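Cistex drawer practice

I finally got a free Tuesday to drive the Cistex sim by remote! The task is a drawer on a little wood-topped cabinet, and I'm hoping to save 100 runs for the Merkeo set (12 so far, so, um, a ways to go). I steer both arms myself with 2 Skandik hand controllers, and my wrists are feeling it.

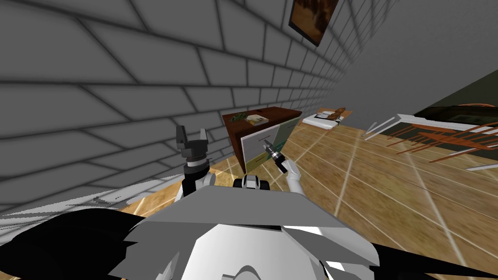
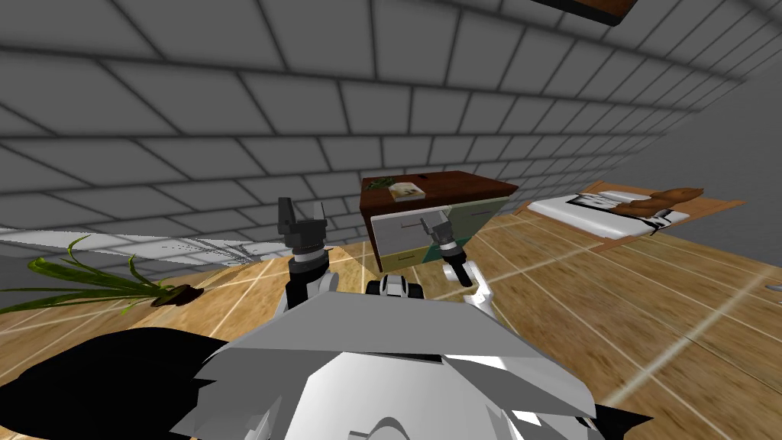
Same cabinet, other moment:
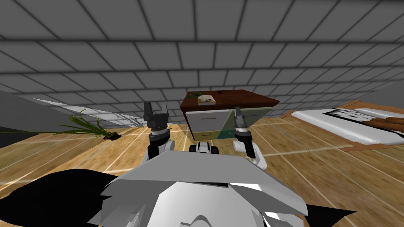

Cistex sim, drawer task, driven by hand. Both grippers empty in all three.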